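Demonstrating a pick by remote control: operator lets go and starts again too often

Posted in Teaching and demonstration

Hello all. I am recording demonstrations for a simple table task: pick up a small piece of food and put it on a plate. I move the arm from a second desk with a hand controller and I look at the wrist camera on a monitor. On Saturday I recorded 51 demonstrations, and when I watched them again, in many of them I come down, stop, go up a little, and come down again. The learned policy now does the same thing, even when the piece is in an easy position. It hesitates above it like a person who forgot something.

Should I delete all demonstrations with a hesitation, or is it better to cut out only the pause? And is it wrong that I look only at the wrist camera? My colleague says I must stand next to the table, but then I see things which the policy cannot see.

Dilani Kodikara

kusuma_bench

Delete them. Bad data in, bad data out. I always record 30 good ones and that was enough for me.

Lellby

I do not agree fully with the answer before mine, so I will try to write a longer one.

First, please separate two kinds of stop. One kind is when you stop to think. The arm is standing still, nothing in the view is changing, and the policy learns that standing still is a correct action there. These pauses you can cut, if the position before and after the cut is nearly the same. The other kind is when you came down in a wrong place, saw it, and corrected. I would keep a part of these, because the policy will also come down in a wrong place one day and it needs to know the way back. But start the recording from the moment when the correction begins – the mistake itself you do not want to teach.

About the camera: I think you are right and your colleague is half right. Drive from the wrist view, but do your practice runs standing at the table, until your hand knows how low it can go. After that go back to the monitor. For me it took three evenings before I stopped making the small up and down movement.

Also look at how much of the view your own gripper covers. In our set-up at Kombridge the hand fills a big part of the picture, and close to the table you must judge the height from the fingertips and the piece only. I put one view from our plate task so you can compare it with yours.
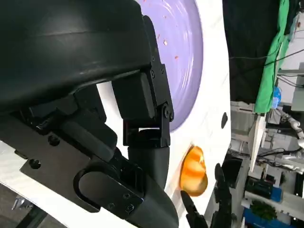

Wrist view, plate task: fingertips at the bottom, the orange piece just above them, purple plate behind.

At such a moment I choose my line and then I go down in one movement. If I am not sure, I stop the recording and take the arm back to the start. A second-hand decision close to the table is nearly always visible in the result.

One more thing, change the place of the plate between the recordings. I forgot this in my first set and had to record everything again.

Drorkano

Check the delay of your video too. Mine was slow and I was correcting for something that was already finished, so I went up and down exactly as you describe. With a cable in place of the wireless link the hesitation became much smaller.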